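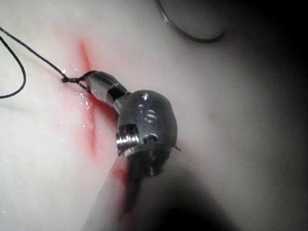 Do I have to test every tabulator before election day, even the ones that worked fine last time?
Every unit gets the full test before every election. Each ballot style is new, and a tabulator only knows the election you load into it.

Section 4: Setting Up and Testing the Zornuler Ballot Tabulator

Welcome to the fun part! By the end of this section your tabulator will be reading real marks on real paper, and if you've only ever seen the voter's side of the machine, you're in for a treat. Set aside a quiet morning and a big table, and have a second poll official with you the whole time (two people, always, for every step that touches a seal).

What you need
The tabulator and its power cord
The election card, still in its sealed sleeve
The test deck for your precinct
Two rolls of report paper
The seal log and a pen with blue or black ink

4.1 Power up and load the election

1. Set the tabulator on top of the ballot box and slide it back until both side latches click.
2. Plug the cord straight into a wall outlet. Do not use an extension cord.
3. Read the seal number on the card door out loud while your partner checks it against the log. If the numbers differ, stop and call the county office.
4. Cut the seal, insert the election card with the label facing you, and close the door.
5. Press and hold the green button until the screen lights up. The startup check takes a few minutes, so this is a great time to load the paper.
6. Confirm the precinct name on the screen. Trurnthorpe has two precincts that share a building, and their cards look alike.

Note: If the screen asks for the date, enter it as it appears on your work order. A unit that has been in storage since April will often ask.
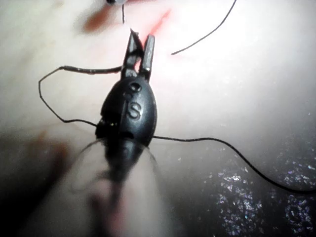
7. Print the zero report. Every contest must show zero votes for every candidate. Both officials sign the tape, and it stays with the log.

Caution: Never open the card door while the screen says READING. You can lose the election file and will have to start over with a new card.

4.2 Run the test deck

The standard deck holds 100 ballots, marked ahead of time so that the right totals are already known. It includes blank ballots, overvotes and a few lightly filled ovals, and watching the machine sort out all of them is really satisfying!

1. Feed the ballots one at a time, in any direction. Wait for the chime before feeding the next.
2. When the screen reports an overvote, choose RETURN the first time and CAST the second, so both paths get tested.
3. Close the polls and print the totals.
4. Compare the tape with the answer sheet, line by line. One of you reads and the other checks.
5. If any line is off, do not rerun the deck yet. Write down the contest and both numbers first.
6. Clear the test totals, print a fresh zero report, and reseal the card door. Write the new seal number in the log. 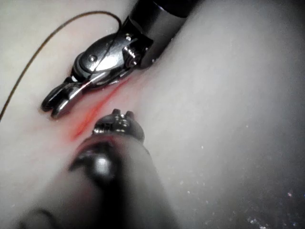
Houshang Rezaei wrote in after using an earlier version of this section: "Please tell people to fan the deck before they start. Ours had been wrapped tight and two ballots went in stuck together. The machine kicked them right back out, but it gave us a scare." Good call, and it's now the first thing to try if you see a MULTIPLE SHEETS message.

Note: Larger sites may be sent the 1000-ballot deck. The steps are the same, but empty the ballot box halfway through and keep spare paper handy.

4.3 Pack up for delivery

1. Turn the unit off at the screen, then unplug it.
2. Coil the cord in the rear compartment and lock it.
3. Put both signed zero reports and the totals tape in the log envelope.

Continue to Section 5, Opening the Polls.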